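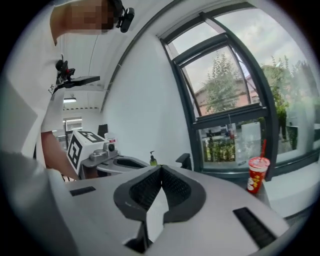

Pavum has changed the way it looks after the hand-held grippers at its Portela site, after a check in June found that many small faults were noticed only when a working session was already finished. The new routine is now used for every gripper at the site, the company said in a notice dated 2024-12-03.

The grippers are held by a person and moved through a task by hand. The recordings are later used to teach robot arms the same movement. Each tool has two fingers that close toward each other, a housing with ventilation slots, and a printed marker cube, which lets the software calculate where the tool is in the room. If the cube sits a little crooked, or if one finger closes later than the other, the recording can look normal to the operator and still be of no use.

In June the company went through 1747 recordings from the first part of the year. It had to reject 166 of them. Most of the rejected ones came from tools with a marker cube that had turned slightly on its base. A smaller group came from worn finger surfaces, and in a few cases the reason was not found.

"We looked for the mistake in the software for a long time," said Rostislav Jireš, who is responsible for the equipment at Portela. "Then we put one gripper on the table and pushed the cube with a finger, and it moved. It was not a pleasant afternoon."

Before the change, the grippers were inspected when somebody reported a problem. Now each one goes through four steps before it is given out. The technician first opens and closes the fingers slowly and watches if the tips meet in the middle. Next comes the mesh surface on the fingers, which must not be loose at the corners. The cube is then tested by hand and its position is compared with a reference file. The last step is to wipe the camera lens and make a short test recording, and this recording must be accepted by the software before the tool leaves the room.

The whole procedure takes longer than the technicians expected at the beginning. Jireš said that the comparison of the cube is the slowest step, and that he would like to make it simpler with a metal stand into which the gripper can be placed always in the same position. A first version of such a stand was made in the summer, but it pressed on the handle and was not used further.

The company has also changed how the cubes are fixed. The older tools used only an adhesive pad between the cube and the housing. The pad became soft after many hours of work, and the cube could turn when the tool was put down on its side. On the tools repaired since June, a small screw from below holds the cube in addition to the pad. The screws are supplied by Resa, which also makes the replacement fingers.

Not all of the tools have been rebuilt. The ones with the older fixing stay in use, but they are checked two times in a session, once at the start and once after the break. Operators are asked not to turn the cube back by themselves if they see that it has moved. They should stop, write down the time and bring the tool to the technician, so that the recordings made before this moment can be looked at separately.

Cleaning has its own rule. The fingers are wiped with a slightly wet cloth and left to dry in the open position. Strong cleaners are not allowed on the mesh, and nothing may be sprayed in the direction of the slots in the housing. Operators should have clean and dry hands when they take the tool, as hand cream and similar products leave a film on the finger surface and the grip becomes weaker.

Every gripper now has a service record, which is kept for 365 days after the last entry. It contains the date of each check, the parts that were replaced and the name of the technician. Jireš said that the record is already useful when two tools show a similar fault, although some of the early entries are too short to be understood by another person.

A second Pavum site, in Guvora, will start with the same routine when its technicians have finished their training at Portela. The company did not say when the remaining older tools will be rebuilt.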